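Sorting and storage at the Censtead ball room
Gallery page, updated 4 August 2018

The Censtead club room holds the practice stock for four courts. Balls come in mixed from the courts, are checked on the table, and go back out in bins or to the discard sack. The notes on this page cover the table, the bins and the grading routine as they stood at the end of the summer intake. Text by Hashini Begum. Measurements by Hashini Miah.

Stock
The February count was 407 balls in play and 100 in reserve. Reserve balls stay in sealed cans until a bin falls below its fill line. Cans are dated on the lid in marker and used oldest first. Pressureless balls are kept apart and are not graded on this table.

Grading
Three grades are used: match, practice, discard. A ball is squeezed, turned once to check the felt and seam, then dropped from shoulder height onto the hall floor if there is any doubt. Split seams go straight to discard. Worn felt alone does not – a bald ball with a good bounce is still practice grade. Balls picked up from wet courts spend a night on the drying rack before grading, and the rack is emptied before the next wet batch goes on.

Table
White panels, thin seams between them. Seams collect felt dust and are brushed out at the end of each session, before the surface is wiped. The working side is kept clear apart from the bin in use. Nothing is stored on the table overnight.

Bins
Long, narrow, white plastic, open top. One stands at the left edge of the table during sorting. The narrow shape keeps the balls close to a single row, so a flat one is easier to find again.
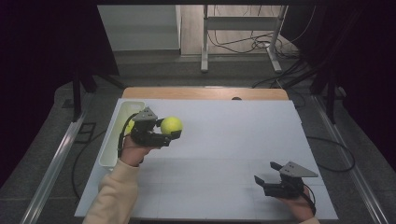
Fill line is 600 mm along the inside wall, marked with tape. Past that point the balls start to ride up on each other and roll off when the bin is carried. Bins are washed with plain water, dried upside down and returned to the Barua shelf, lowest level. Labels face out.

Discards
The sack goes to Gekeck when full. They take tennis balls only, no cans or lids. Lids are kept back in the Funel box for reuse on part-used cans.

Next gallery: net posts and winders, courts 1 and 2.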